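Ticket 178: Greifer verliert Kalibrierung, Öffnungsweite springt
Projekt: Preltitel (Studierendenprojekt, Labor Harorville)
Gemeldet von: Kyung-hwa Ki
Bearbeitung: Deok-su Sun
Priorität: mittel
Status: gelöst, bleibt bis August unter Beobachtung

Fehlerbild

Bei Aufnahmen mit dem Handgreifer springt der Wert für die Öffnungsweite. Die Finger stehen still, der Wert im Protokoll fällt kurz auf null und kommt dann zurück. Betroffen ist die Aufgabe "Flaschen umsetzen". Bei "Karten sortieren" ist der Fehler bisher nicht aufgetreten. Die Kameradaten sind vollständig, die Zeitstempel laufen durch.

Nach einem Neustart der Software ist der Fehler erst einmal weg und kommt nach mehreren Durchgängen wieder. Ein Muster bei der Uhrzeit habe ich nicht gefunden.

Kyung-hwa Ki

Erste Prüfung

Softwarestand mit dem Stand aus dem letzten Semester verglichen, keine Änderung am Treiber. Akku getauscht, keine Änderung. Kalibrierung neu durchgeführt (ganz offen, ganz geschlossen, beides bestätigt). Danach liefen sechs Durchgänge sauber, beim nächsten war der Sprung wieder da.

Zweiten Greifer am selben Rechner getestet: kein Fehler. Ersten Greifer am zweiten Rechner getestet: Fehler vorhanden. Der Rechner ist damit aus dem Spiel. Ich tippe auf die Steckverbindung vom Sensor zur Platine oder auf das Kabel selbst.

Aufbau für den Test: zwei weiße Flaschen mit rotem Streifen auf dem weißen Tisch, Greifer von Hand geführt. Bitte für Vergleichsläufe dieselbe Aufgabe nehmen, sonst passen die Protokolle nicht zusammen.

Deok-su Sun 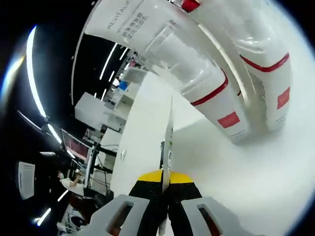
Haris Stojanovska: Den Sprung auf null hatten wir in der Gruppe Skyrme auch. Bei uns war es kein Kabelbruch, der Stecker saß nur nicht ganz in der Buchse. Von außen sieht man das nicht, man muss das Gehäuse aufmachen. Habt ihr beim Test am Kabel gewackelt? Wenn der Wert dabei springt, könnt ihr euch die Suche in der Software sparen.

Deok-su Sun: Gewackelt ja, aber nur außen am Gehäuse. Da passierte nichts. Ich mache es morgen früh auf.

Kyung-tae Yeom: Bitte vorher die Kalibrierdatei sichern. Beim letzten Mal war sie nach dem Zusammenbau überschrieben und wir mussten die Läufe vom Vormittag verwerfen.

Zweite Prüfung, 9:40 Uhr

Kalibrierdatei gesichert, Gehäuse geöffnet. Stecker saß fest. Beim Bewegen des Kabels direkt an der Zugentlastung springt der Wert, wiederholbar. Die Isolierung ist dort eingedrückt, vermutlich beim Zuschrauben eingeklemmt. Haris lag mit dem Stecker daneben, der Hinweis mit dem Gehäuse war trotzdem richtig.

Maßnahme

Kabel ersetzt (Ersatz lag in Schublade 4) und mit etwas mehr Schlaufe verlegt. Neu kalibriert und die Aufgabe zwei Stunden lang wiederholt. Kein Sprung im Protokoll.

Offen

Die Aufnahmen mit dem alten Kabel müssen durchgesehen werden. Sun-ja Ha schreibt ein Skript, das Nullwerte mitten im Lauf markiert. Markierte Läufe kommen nicht in den Trainingssatz für den Wettbewerb in Purovdale. In die Montageanleitung muss noch ein Satz zur Kabelführung, das übernimmt Kyung-hwa.

Ersatzkabel ist nachbestellt.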